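March 26, 2021

Up too early again and the kettle was already on before I remembered I'd promised myself a slow morning. I lay there in the dark thinking about trousers. I used to lie awake thinking about my thesis, and before that about boys, and now it's the folding of gray sweatpants, so make of that what you will.

Folding day

I have been meaning to write down properly how we do the cloth work, because by November I'll have forgotten all the small things and will be cross with myself. So, for the Sigrun of November: we hold the grippers in our own hands, one in each, and we do the chore ourselves, and the model learns from the recordings. The whole method rests on a person doing an ordinary job through a pair of blunt fingers and not cheating. I find I cheat all the time! My wrists want to give the cloth a little flick, the way my mother does with pillowcases, and the flick is no use to us because the arm that has to copy it can't move that fast.

We started with the sweatpants, which are the hardest thing in the Palomino set if you ask me. T-shirts lie down and behave. Sweatpants have that thick gathered waistband, and it has opinions. You get one leg laid over the other and feel very pleased, and then the band pulls a ripple right through the middle of everything.

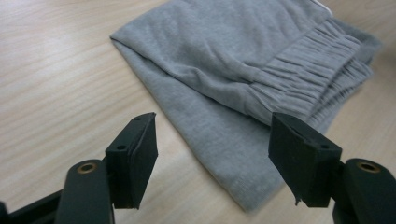
What changed after lunch

Lunch was the lentil soup, with too much cumin, my own fault. I read through my notes while I ate and decided that we'd been treating the fold as the important part of the job, when most of the bad attempts go wrong well before that, at the moment of picking up an edge. A folded edge looks so simple. You and I see a line and our fingers go under it. Through the grippers you have to choose how far in to reach, and if you're shy you pinch one layer and if you're greedy you drag the whole bundle along the table with you.

So for the afternoon I made a new rule, which is to stop with the fingers open over the edge and wait for one full breath before closing them. I put one finger over the cloth and one over the bare wood, with the edge running between the two, and then I breathe, and then I go. It felt very silly at first (I kept thinking of the yoga tape my sister gave me) but by the third go I'd stopped minding. 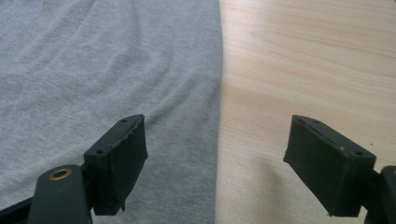

Sigrun Engström

I ought to put down the numbers while I have them. We have 276 attempts in the set now, counting the ones from before the new rule. I trained the small model, Wavell, on the old attempts only and then once more with the breath ones added, and gave it the same starting folds both times. Out of 5 tries it picked up the right edge in 2 before and 3 after. Yes, I know. One more out of five is hardly a thing to ring home about, and I wouldn't let a student put it in a paper. But I watched the tries as well as scoring them, and the misses were nicer misses. It came to the edge and slowed down there, where the old one sailed straight over and grabbed at the middle. I'd like a good many more tries before I say so to anyone at Jokance, who do love a percentage.

The foam on the left pad is getting ragged, and there's a torn bit at the lower corner that I keep wanting to pick at like a hangnail. I should change it. The trouble is that a fresh pad grips differently, and I'd rather not have two sorts of grip mixed up in one set without a note of which is which. I'll write the note first and change the pad second, and I'm putting that in here so that I really do it in that order.
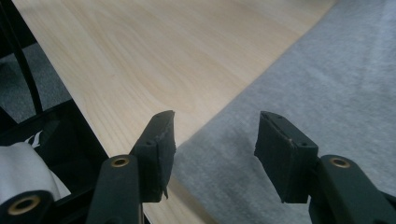 I've been turning over the question of speed, too. I am slower than I was at the beginning, and I can't decide whether that's care or only tiredness. Slow attempts are easier for the model to follow, up to a point, but when I dither it learns to dither, and there's nothing sadder than watching a machine hover over a pair of sweatpants making up its mind. The breath has to be a breath and then finished with. Perhaps I'll hum a bar of something, so the pause comes out the same length every time. Something short, and not that song from the Cekix advertisement, which I've had in my head since breakfast and would like to be rid of.

The other thing is my elbows. When I reach forward with both hands I've a habit of letting the right one lead, and then the left comes along behind like a child being taken to the dentist. For the last fold they need to arrive together, one at each side of the bundle, or it comes up crooked. 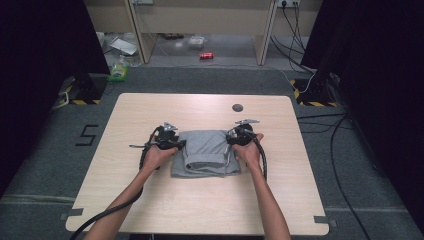
My shoulders ache in that dull, well-used way, like after a day of raking leaves. I rang Mother this evening and told her what I'd been doing, and she said she could have sent me a basket of ironing if I was short of work. She asked if the machine could do fitted sheets. I said we were a long way from fitted sheets, and she said so was she, and we both laughed until she had to put the phone down and see to the oven.

Must buy milk, and stamps. The library book is late again. I want to try starting from the cuff end next time and leave the waistband until last, and see whether the ripple still comes.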